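Kitchen notebook, Plondgate flat
Entry 14: worktop, sink side to back wall
Kept by Chaminda Samarakoon. Corrections in brackets by T. Yao.

Carried on from entry 13. Cupboards and drawers are finished. What remains is the worktop on both sides of the inside corner, the hanging rail and the drying area. Purpose unchanged: decide what lives on the surface permanently, what goes on the wall and what leaves the kitchen.

Working rule as agreed with Ronja Brekke: an item stays out only if it is used daily or has no other place that suits it. Everything else is put away, recycled or binned. Food is dealt with before hardware.

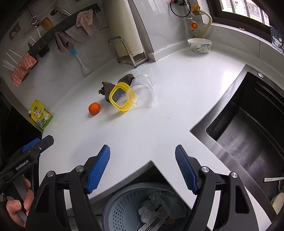
Page last changed June 2018 (T. Yao: rail note, open points)

Surface. White top, wiped down with warm water and a little washing-up liquid. One small dark speck and a few faint marks show on the bare part. Not yet established whether they are stains or residue. Try bicarbonate paste on the speck first, left for a few minutes, then a soft cloth. No scouring pads and no bleach on this top. Linnea Granström used a green pad on the same material at Skindstead and the dull patch never came back up.

Loose items. One orange citrus fruit, a yellow plastic piece with a large rounded opening, a clear plastic cup on its side, and crumpled dark stuff behind them. Decisions:

Fruit: to the fruit bowl. Eat first.
Yellow piece: keep until it has been tried against the boxes in the left-hand cupboard. If it fits none of them, it goes out with the plastics.
Clear cup: rinse, plastics.
Dark pieces: general waste, unless sound enough to use again.

Pouch. Yellow and green, with a small white spout cap, standing near the wall. Move to the dry goods shelf. If opened, check the side of the pack for storage advice before shelving. Linnea to read the label, as she did for the others.

Rail. Dark grey, fixed to the wall. Nominal length 800 mm from the order sheet; not measured again. Three cloths on it: pale pink, mauve-grey and a salmon-coloured one with a wavy texture. The mauve-grey towel hangs bunched and should be spread out, as the folds stay damp for hours in this room. Proposal: two cloths at most on the rail, one for hands and one for dishes, the third to the drawer. [Agreed. Halvard Granström wants the hand towel at the sink end. TY]

Load on the rail is not a concern for textiles. The supplier at Prato gave a figure of 3,700 g evenly spread. Cast-iron pans are excluded in any case.

Drying area. The bent metal rack stays against the back wall. It keeps the cutting board upright, and a board stored flat on this top dries on one face only and warps. Leave a gap of some 200 mm clear in front of the rack so that a wet board can be lifted out without dragging it over other things. The brush with the white handle stays on the wall.
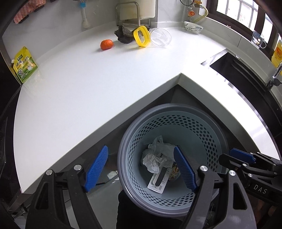 Fig. 2. Back corner, with rack, board and bowl.

Bowl. White with grey-green leaf-like lines, in the back right corner of the worktop, sitting slightly tilted. Return it to the stack. If a bowl is wanted there for peelings, use a steel one. The bin is directly under the inside corner, so peelings can go straight down in most cases and I see little need for a second container.

Bin. Round, grey-blue. Position is good for clearing the top with one sweep of the hand. It does need moving when the floor is mopped. Liners: the roll from Catterall is a little wide for it but holds if knotted at one side. Stock code 312 on the reorder list.

Order of work for next time: food, rubbish, dishes, wipe, dry, put back. In entry 11 I wiped before the dishes were done and had to wipe again.

Open points
1. Speck on worktop: result of bicarbonate to be entered here.
2. Yellow piece: match to a box or dispose.
3. Third cloth: Ronja to choose which.
4. Low backsplash joint: look for lifting along the wall. Last checked in December, no fault noted.
5. Shelf labels for dry goods: Tianyou has the tape.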